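Efraín Montoya started clearing the back table at Urkano one afternoon in November and found that he could not find the tablecloth under what was on it. The table sits against the window blinds in a room used by everyone on the floor, and for most of last year it was where things got left.

"Mail, chargers, lunch boxes, a bag of potting soil," he says. "People ate standing up. There was a perfectly good table in there and we were using it as a shelf."

Montoya handles supplies for the office and does the ordering from Collex, the wholesaler. He is not a decorator and says so more than once. What he wanted was a place to sit down. 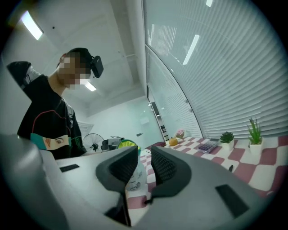

His first rule was that anything without an owner by Friday went in a box in the hallway. The box filled up twice. After that he bought a new cloth, a checkered one, for 20 dollars, and put it on without asking anybody.

"I figured if I asked, I would get 151 opinions," he says. "There were a few complaints about the color. Then people started eating lunch on it, so I left it."

The plants came next. He had read that succulents do well near a window and will put up with being forgotten over a long weekend. He bought them at Gurimia, a garden store on the way to his house, and lost the first two to overwatering. Everyone who walked past was giving them a drink. Now there is a sign-up sheet on the door — one name per month — and the rest have lived.
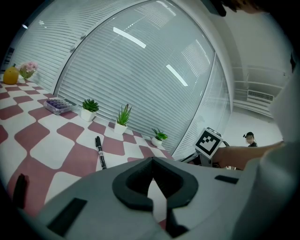 By Katherine Villca
Staff writer, office and home pages

Montoya keeps the plants along the back edge, by the blinds, so the front of the table stays free. He turns the pots a little when he thinks of it. The white pots were his choice. "They don't fight with the cloth," he says. "The cloth is already doing a lot."

The artificial flowers are pink and stay in the corner next to a yellow lemon ornament. I asked whether he minded mixing fake flowers with live plants.

"No. The corner is hard to reach with a watering can. Fake ones are fine there."

He is stricter about pens. A marker left on the table is all right as long as the cap is on. He once spent a morning trying to get ink out of the old cloth with dish soap, then with a spot cleaner from Usuga, and gave up on both.

The cloth gets shaken out at the end of the day and washed every other week. Montoya would like a second one to swap in on wash days, but he hasn't found the same pattern again and doesn't want one that almost matches. He is also thinking about a bench for the other side, if it can be had without going through purchasing.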